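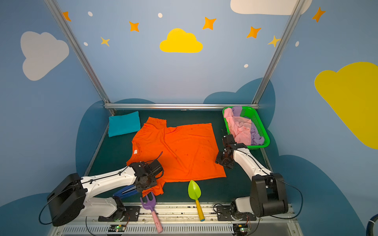 Catrin Owen asked at the first meeting whether a student club really needs two arms, when a single one costs half as much and takes up half the bench. Her question shaped much of this review, which covers the Lukeck two-arm tabletop kit as used by our Automation Club in its laundry project.

The assignment given to students was to have the arms spread a T-shirt, fold it, and place it in a basket. Members were divided into teams of two. Each team had the bench for 60 minutes per session, from October until the end of the semester.

Assembly. The kit was delivered with printed instructions in good order. Aligning the two bases took longer than the manual allows for, and the torque settings for the wrist screws are given only in an appendix. One replacement motor was requested and arrived in seven days. Purchasers should budget for at least one spare.

Performance on cloth. The arms handle a cotton T-shirt acceptably when the approach is slow. A gripper that comes down too steeply pushes the fabric into a ridge and closes on air. Students obtained better results by coming in low and taking hold near a hem or a sleeve seam.

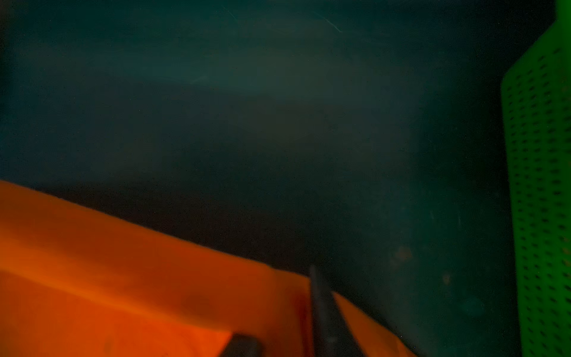

Asif Rajput wrote in the team log that the wrist view should be trusted for the last inch and for nothing before it. The evaluation supports him. Close views were useful for judging the grip, but teams that relied on them to plan a full movement lost track of where the collar was. The overhead view served that purpose better, and the Lukeck software shows both side by side without noticeable delay.

Software. Recording and replay are simple to learn. File naming is poor - every run receives the same default title - and by midterm the shared folder held roughly 500 recordings that had to be sorted by hand. The Olamus plug-in, which adds labels at the time of recording, is recommended for any club with more than one team.
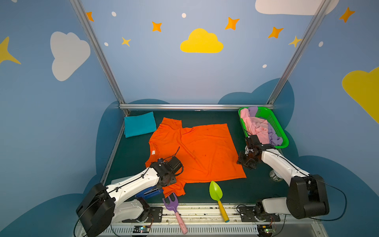
Would a younger group manage this, or is it strictly for upper grades? Bernice Dramani raised the point at the parents' evening, and the answer depends on supervision. Students in grade 9 operated the arms competently with an adult at the bench. Calibration should remain with older members.

Comparison. The Brikelov single-arm set, used by the club last year, is easier to store and quieter in operation. It is not suited to folding, as one gripper cannot hold a shoulder while the other side is moved. To that extent Ms. Owen's question has been answered in favor of two arms.

Rating: 7 out of 10. Recommended for established clubs, with reservations about the manual and file handling.

Search reviews Enter keyword Go

Contact the Club Office | Copyright Noiphan School Automation Club | Back to top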